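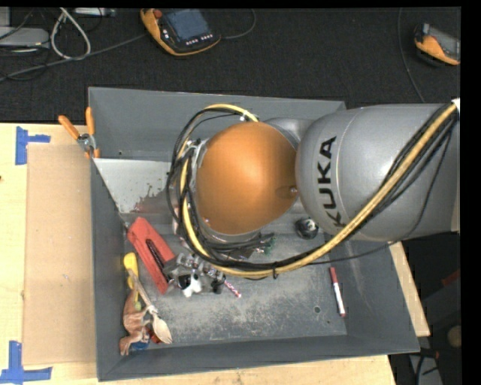
Grey metal bin with sloped sides, in use on a wooden tabletop

Onard Sloped Bin, grey, second-hand
Item 1589

I've been selling bins, trays and tubs for long enough to have favourites, and the Onard is one of mine. It's a plain grey metal bin with walls that slope on all four sides, and that slope is the whole reason I keep buying them in. Small things end up down on the floor of the bin where you can get at them, and you can reach in from any side without scraping your wrist on a straight wall.

I like it best for odds and ends. You know the sort of stuff - a wooden spoon, a marker with a red cap, a little toy animal, something red and plastic that you've been meaning to put away. Mixed bits like that are a pain in a deep box, as the small ones vanish under the big ones and you end up tipping the lot out on the table. In a wide, open bin they lie where you can see them and you just pick out what you want.

Condition
These are used bins and they look it. Expect scuffs on the floor, dust, a pale powdery residue that gets into the scratches, and the odd reddish-brown streak on an inside wall. I give each one a quick brush out before it leaves me but I don't repaint them and I don't polish them. If you want a shiny one, the Marnine range is sold new and I can order it for you, though you'll pay a fair bit more and (my opinion only!) the walls are too steep for sorting.

To clean yours up a bit more, warm soapy water and a stiff brush will do for the dust. Dry it straight away with an old towel, corners included. Stains are more stubborn and I've mostly given up on them. I've had one in my own workshop for years with a great big mark up one side and it holds things exactly as well as it did before.

What to put it on
Any flat, sturdy table. I've got mine on a wooden top and I put a bit of felt underneath, as bare metal will mark wood if you drag it about. Lift it, don't shove it. Empty it first if you've got heavy things in there.

Liners
I stock the Ustimeo rubber mat, code 586, which you trim to size with kitchen scissors. It cuts down the clatter when you drop things in and it's kinder to anything delicate. Some people hate it and say bits stick to it. I use one for pens and toys and leave it out for screws.

Ordering
One bin per box, packed in cardboard. I can fit 3 to a pallet layer if you're buying for a workshop or a classroom, so do ask about that before you order them singly. Collection is from the Ekanayake yard, side gate, and please bring a blanket for the boot of your car.

The next lot comes in on 21st May and I'll put the prices up here once I've been through them and seen what shape they're in. If you'd like one kept back, quote list number 2928 in your message and tell me whether you mind stains. Anything left over goes out on the sale shelf in June.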